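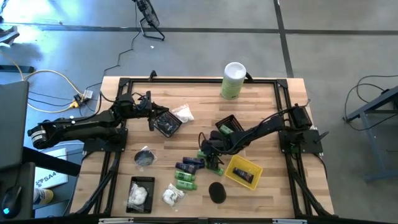
1. Background

Our project looked at how households in Gulthorpe sort their kitchen waste, and whether a small change to the leaflet would cut the number of food caddies rejected at collection. The subject was suggested by our tutor, Clementina Brandão, after the council changed the rules on liners in October.

2. Method

We delivered a one-page questionnaire to 252 homes on the Juda and Ramalho estates. Half got the existing leaflet with it and half got ours, which used larger print and put the liner rules first. Vasco Tavares drew the new leaflet and I wrote the wording. We then interviewed 20 residents at their doors, using the same questions each time.

3. Results

Most people knew that tea bags and peelings could go in the caddy. Far fewer were sure about bones, cooked rice or paper towels. Plastic liners caused the most trouble. Several residents had been told by neighbours that any thin bag was allowed, and the old leaflet only mentions liners on the back.

Homes with the new leaflet gave more correct answers on liners. There was no clear difference on the other questions.

4. Problems

Rain spoiled one afternoon of interviews on Ramalho and we had to go back. We also forgot to ask how many people lived in each home, so we can't compare large and small households. The Jorkton depot has agreed to send us its rejection records, but they came too late for this report.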